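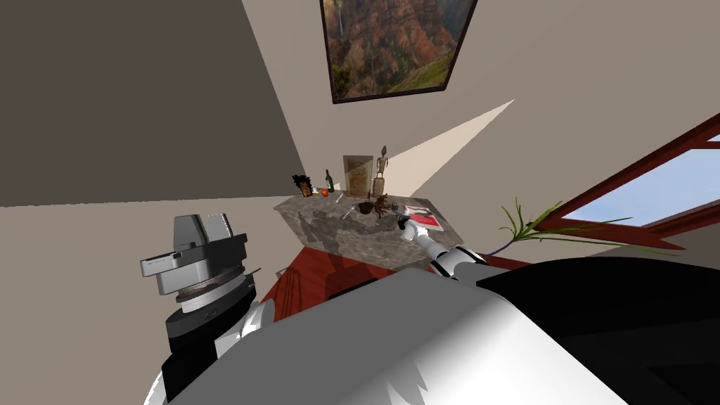
I finally made it to the Grovine yard sale this May, and oh boy, I came home with way too much (again!). My rule was 20 bucks, tops. I broke it by the second table.
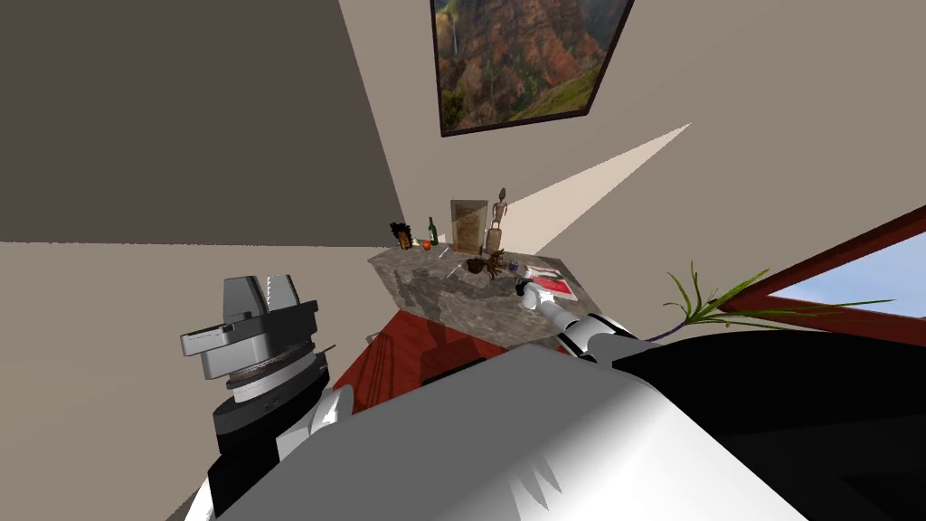
The best find was a soup pot from a lady who'd driven in from Uvville. She wanted 5 dollars and threw in the lid – sold!

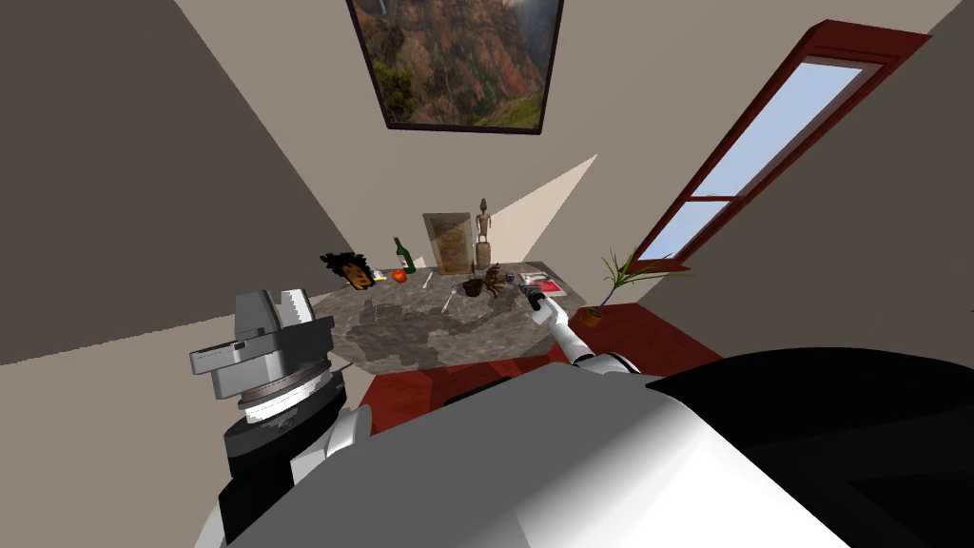
Parking was a mess, so next year I'm taking the bus from Drorholm and bringing the big tote.
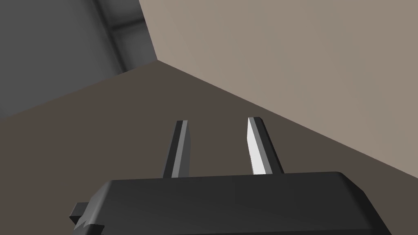 ## Coming up

The fall sale needs tables. Write me if you've got a spare one!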